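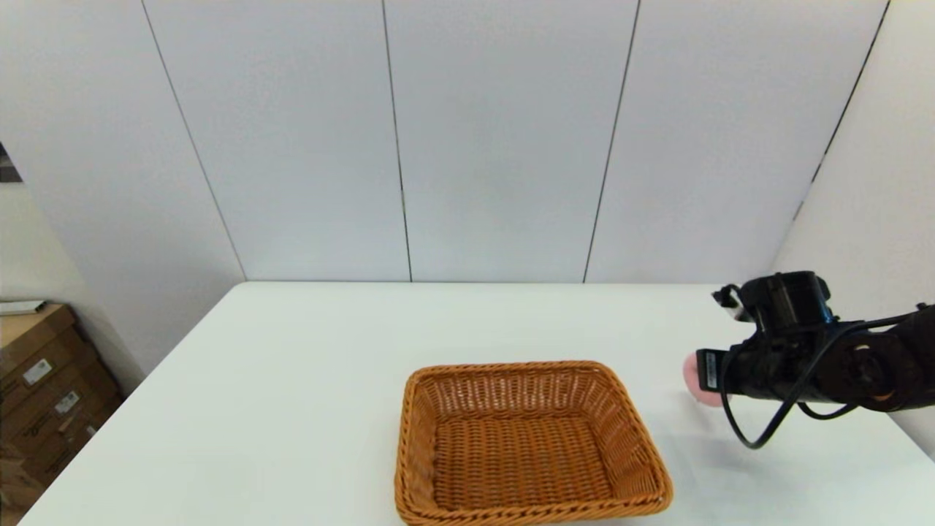 The Basket Exchange Comes Back in October

The basket exchange at the Etmont community house opens again on October 3, 2026, in the same room on the ground floor. For readers who moved to Skostport only this year, I will explain how it works, and after that I have some remarks on the state of the baskets, which I promised in the July issue.

You bring a basket that you do not use any more. It should be clean and in one piece. You receive a paper token, and with the token you choose another basket from the shelves. If you find nothing you like, keep the token. It is good until the next exchange. If you have no basket to bring, you can buy a token at the door for 8 crowns. Every household may take two baskets home, and a third one in the last hour if there is still something left on the shelves.

The exchange started with wicker only. Now we accept everything that is woven: willow, rattan, seagrass, paper cord, and also the synthetic kind. There was a long discussion about the synthetic kind. Some members felt that a plastic strand does not belong in a basket exchange. I was one of them, I admit it. But I have used a synthetic one in my hallway for two winters and it holds the gloves of the whole family, and when it gets muddy I wash it under the shower. With willow I would not do this so often.

The most wanted shape is still the low rectangular basket with sides that open a little toward the top. It fits on a shelf, it fits on a table, and small things do not disappear in it. People use it for bread, for letters, for soft toys, for the sponges and cloths under the sink. Last time these baskets were gone before noon. If you have one standing in the attic with nothing inside, please think of us. Round baskets we have enough of. Very large baskets with a lid we can take only if you tell us before, so that we can make a place for them.

Now to the state of the baskets. After the July exchange 21 baskets stayed in the storeroom, and I have looked at them one by one. Most have the same problem, and it is at the rim. The body of a basket is usually stronger than one thinks. The rim is where the hands go, where it knocks against the shelf, where the cat sharpens the claws. When the plait of the rim begins to open, the ends of the strands stand out and catch on everything, mostly on wool. After this it goes quickly.

Small damage can be repaired at home. For a natural rim, make the loose ends damp with a cloth and wait until they bend without cracking. Push them back under the plait with a blunt needle or a thin knitting needle. Do not pull. If an end is too short to be pushed back, cut it at an angle, close to the rim, on the inner side. For a synthetic rim the water does nothing, but warm hands help a little, and a drop of clear glue under the plait will keep the end in its place. Press it with a clothespin overnight. Put a piece of baking paper between the clothespin and the rim – I lost a good clothespin this way.

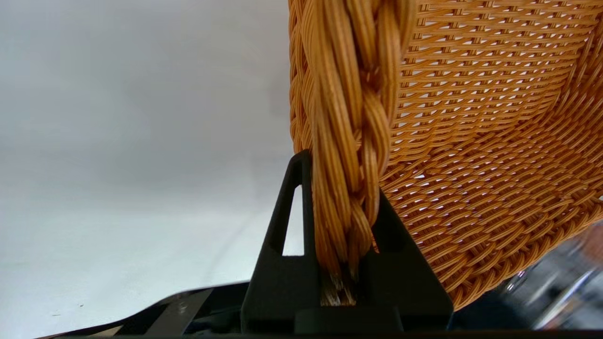 Several readers wrote after the July issue that glue is a mistake on any basket, and that a thin cord wound around the weak place looks better and can be taken off again. I have tried it since then on two of the storeroom baskets and I must agree that it is the nicer repair. It takes more patience. You need waxed cord in a color near to the color of the basket, and you wind it tightly, each turn next to the one before, a little longer than the damage on both sides. The end is pulled back under the last turns. The haberdashery on Twal Street has this cord in five browns and one orange.

For those who want to learn it with company, there will be a repair table at the exchange from ten o'clock. Bring your own scissors if you can, we have only three pairs. Cord and needles are there. The repair is free, but a coin in the jar is welcome.

A word about cleaning, because in July we had to send some baskets back home. Please shake out the crumbs and go over the weave with a dry brush, inside and outside. In a tight weave the dust sits in the small gaps and comes out only when the basket is on somebody else's table. Turn it over also. The bottom is often forgotten.

The money from the tokens and from the jar goes to new shelves. We have 2,000 crowns now and the shelves from Cisance cost 3,000, with delivery. Maybe we reach it this autumn. The old shelves bend in the middle, and we cannot put the heavy baskets on the upper boards any more.

The doors are open from nine until three. Baskets can be brought also on the evening before, between five and seven, by the side entrance. Please do not leave them outside in front of the door, it rains in there. Coffee and plum cake will be in the small kitchen as always. If you bake, a second cake would be good.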